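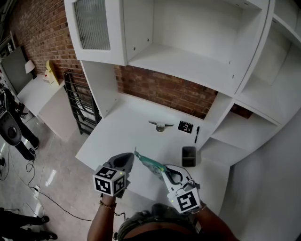
Cellero 2 planner: tidying a desk

Skurkositz says its planner handles "everyday clutter" out of the box. I gave it a drop-down desk with a notepad, a marker pen and a small dark container, and ran it 72 times. The pen was the trouble. In 14 runs the planner chose a grasp, dropped it and chose the same one again, with nothing useful in the log. Replanning takes around 10 seconds, far too slow. The viewer is decent. I'd wait for version 3.

Benedetta Cattaneo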